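Re: [handheld-practice] Draft rules for bench sessions, second round
From: Fermín Ibarra
April

Souad Soliman wrote:
> Comments on the draft are welcome until the end of the month.
> The main change is in section 5, which now says an operator
> must "return both grippers to a neutral state between steps."
> Section 8 (cable routing) is the same text as last time.
> I'd like us to adopt the whole thing unless there are strong
> objections.

Souad, thanks for pulling this together. I have objections and I'll let you decide how strong they are.

Section 5 first. What is a neutral state? I asked three people at Didgate and got three answers: jaws open, jaws closed, and hands off the handles. If we adopt the sentence as it stands, every site will say it complies and the recordings still won't match. We went through this with the Lellititz guidelines, where "comfortable working height" turned out to cover everything from a coffee table to a bar counter.

I'm also not convinced the rule helps in the tasks we do most. Take hanging a small item on a rack by its cord. One gripper has the cord, the other is waiting with its fingers open. Is the waiting one between steps, or is it in the middle of one? The draft treats the two hands as if they always start and stop together. They don't, and an operator who stops to think about it will produce worse motion than one who was never given the rule.
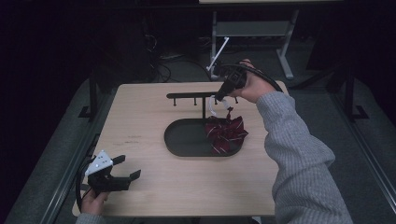
Hauwa Omoregie answered me off list on this point and is fine with being quoted: a vague rule is still better than none, she says, and at Oyewole the idle hand used to wander into the work area constantly until they wrote something down. Her wording was "idle gripper stays on its own side, fingers open, pointing wherever it likes." I could live with that. It tells the operator what to do and a reviewer can check it from the recording.

Section 8. Same text as last time, same problem as last time. It says the cable "shall not interfere with the task." Who decides? With the cable arcing over the back of the hand, I can see one reviewer passing a session and another throwing it out. Either give us a route (over the hand, or down past the wrist) or drop the section and admit we have no opinion.

Then there's the acceptance figure. The cover note says 159 sessions were checked against the draft and all but 2 passed. I would be more impressed if I knew who did the checking. If it was the same people who wrote the draft, then we've learned that they agree with themselves. Could Garba Edet's group at Diremham take a batch, with only the written rules in front of them and no phone calls?

Smaller things:

The sleeve rule in the appendix says "close-fitting." Is a ribbed knit cuff close-fitting? Mine would say yes, my neighbor's would say no.

"Tracking plate must face upward." Tilted counts or doesn't? Please give an angle.

Halldóra Juhl's note on when to swap operators is the best page in the document and it's buried in an annex. Move it up front.

I'd vote no on adoption this round. Happy to redraft 5 if someone else takes 8.

Fermín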